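11月 作業ノート / 卓上サッカー盤まわり

午前、Trestcombe行きの展示セットの続き。ノート係が自分しかいないので殴り書き。あとで清書する(たぶんしない)。

**マット**

- 芝柄のマウスパッド型のやつに決定。縁かがり付き、角丸。前回の布プリント版は端がほつれて却下。
- 芝目の縞(明るい・暗いの交互)が意外といい。遠目に「ピッチだ」とすぐ分かる。ラインだけの試作は子どもに通じなかった。
- 箱から出した直後は反る。裏返して本を載せて一晩。巻いて送ってくるのやめてほしい、とMumthorpeに書いておくこと。
- Mumthorpeの見積、一枚3,000円。縁かがり無しにすればもう少し下がるらしいが、ほつれで懲りたので無しは無し。
- においが少しある。ゴムっぽい。窓開けて置いといたらほぼ消えた。

滑り止めは裏面そのままで足りてる。ベージュの天板だとよく食いつく。Dodhamの会議机(つるつるのほう)では指で押すとすっと動いたので、あっちで使うときは四隅に薄い両面テープ。テープは剥がし跡が残らないやつ。前に強力なのを使って怒られた件、忘れないこと。

**ボール**

白黒の昔ながらの柄のに戻した。カラーのも試したけど、緑の上だとオレンジ以外は沈む。白黒は転がりが目で追えるのがよい。五角形がくるくる回るので、速さの感じが伝わる。

転がり、芝目の方向でちょっと変わる気がする。気のせいかもしれんが、縦に転がしたときと斜めで止まる位置が違う。要確認。定規あてて測る→午後。

置き位置の話。センタースポットに置くと皆まず「キックオフだ」と言って、ちゃんと順番を守って遊ぶ。ペナルティエリアのあたりに置くと、いきなりシュートが始まる。説明書きで「まず真ん中に置いてください」と書くより、最初からどこに置いてあるかのほうが効く。今日はエリアの際から始めるパターンを見ている。ゴールが反対側にあるから、結局ピッチを端から端まで使うことになって、それはそれで長くて楽しい。シュートというよりロングパス。
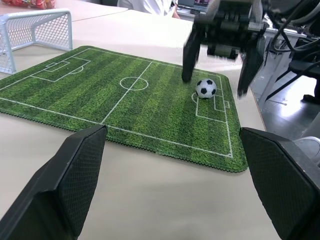 で、問題は距離が長いぶんボールがマットから落ちること。縁の縫い目が少し盛り上がってるので、ゆるい球ならそこで減速するけど、強いのはそのまま越えて机→床。床に落ちると小さいので本当に見つからない。午前だけで棚の下に2回もぐった。ほこりがすごい。ついでに前に無くしたネジ出てきた。

対策案:

1. マットの外側に低い柵。透明アクリルの細帯とか。見た目はいいが、手が当たって倒れる予感
2. 机の縁にスポンジ。ださい。ただし安い、早い
3. ボールを重くする。中に詰め物? 縫い目開けるの嫌だ
4. 諦めて予備を多めに持っていく

現実的には2と4の合わせ技。予備はAbdelaziz経由で50個入りの袋がある。一袋で一会期もつと思いたい。前の会期は子どもがポケットに入れて帰ったのが多かったっぽい。気持ちは分かる、小さくてかわいいので。

**ゴール**

白いミニゴール、ネットは格子。マットの上じゃなく、マットの外、天板に直に置く形にしてる。理由いくつか。マットに載せると脚の下だけへこんで跡になる(一週間で残った)。それと、ゴールラインの向こうに置いたほうがラインがちゃんと見える。「線を越えたら点」が分かりやすい。

欠点: マットの厚みのぶん段差ができて、入るときにボールがぽこっと落ちる。むしろ入った感があって好評だった。このままでいく。

軽いのですぐ動く。シュートが枠に当たるとゴールごと後ろへ下がる。粘着ゴムを脚の裏に米粒大で。大きくつけると外すときに枠がたわむ。塗装はがれ注意。

反対側のゴールどうするか。二つ置くと対戦になって時間がかかり、列が伸びる。Trestcombeのブースは狭いので一つでいきたい。Dodhamは広いから二つでもいい。会場ごとに箱の中身を変えるのは間違いのもとだが、まあラベルで。

**寸法とか置き方メモ**

- 机の手前の縁からマットまで、こぶし一つぶん空ける。ぴったりだと手首が縁に当たって痛い
- マットは机に対してちょっと斜めでも気にしない。まっすぐにしようとして毎回時間を食っている
- 高さは今の机でOK。低い机だと大人が腰を曲げることになり、三分でいなくなる
- 照明: 天井灯の真下はNG。白線が光って見えづらい角度がある。少しずらす
- ゴールの後ろに物を置かない(色がうるさいとゴールが埋もれる)。片付けながらやる。仮置きの台と兼用なのがそもそも良くない

**午後 転がし測定(雑)**

傾けた定規の上から離すだけ。同じ高さから。

- 縞に沿って: だいたいそろう。最長で83cm転がってマットの外へ
- 縞を横切って: ばらつく。止まり際に左へ曲がることあり。マットか机の傾きかは不明
- 水準器を当てたら机がわずかに傾いてた。お前か
- 脚の下に厚紙を挟んで再測定。左曲がりは減った。縞の影響は、無いとは言い切れないが展示では誤差。この件おしまい

測定のあと手で転がして遊んでいたら15時。反省。

掃除の件も書いておく。芝目の起毛っぽいところに糸くずと消しカスが入る。コロコロは白線のインクを持っていきそうで怖いので端っこで試した→今のところ平気。でも毎日やるのはやめておく。ブラシ(靴用の柔らかいほう)で一方向にはらうのがいちばん早い。水拭きは固くしぼって。濡れたまま巻かないこと。ボールは乾いた布で拭くだけ、黒い部分に手の脂がつくと白っぽく見える。

**箱詰め(仮)**

マットは巻かずに平らで。厚紙二枚ではさんで、いちばん底。ゴールはネットがひっかかるので袋に入れてから。ボール袋は上。粘着ゴムと厚紙の切れ端と水準器は同じ小袋へ。小袋に「足まわり」と書いた。前回は「その他」と書いたせいで、誰も開けずに会場で厚紙を探し回っった。

箱の重さはまだ量ってない。一人で持てればよし。取っ手の穴のところ、破れてきてるのでガムテで補強。

**やること**

- [ ] Mumthorpeに返信(縁かがり有り、平置き発送の希望)
- [ ] スポンジ買う、色は緑か白。黒は机の傷に見える
- [ ] Abdelazizに袋の在庫きく
- [ ] ゴールもう一つ、どこにしまったか思い出す。二段目の棚?
- [x] 机の傾き
- [ ] ラベル書き直し(Trestcombe用 / Dodham用)
- [ ] 遊び方カード、文章を半分に。長いと読まれない。絵だけでもいいかも

あと、得点表は要らないという結論でいったん止める。置くと数える人が必要になる。子どもは勝手に口で数えてる。

夕方追記。スポンジ、手元の梱包材の余りを切って机の縁に仮止めしてみた。弱い球は全部止まる。強いのは跳ねて越える。厚みを倍にしたら今度は手前が遊びづらい。手前だけ薄く、奥と横を厚くで明日もういちど。カッターの替え刃も切れかけ、買い足すこと。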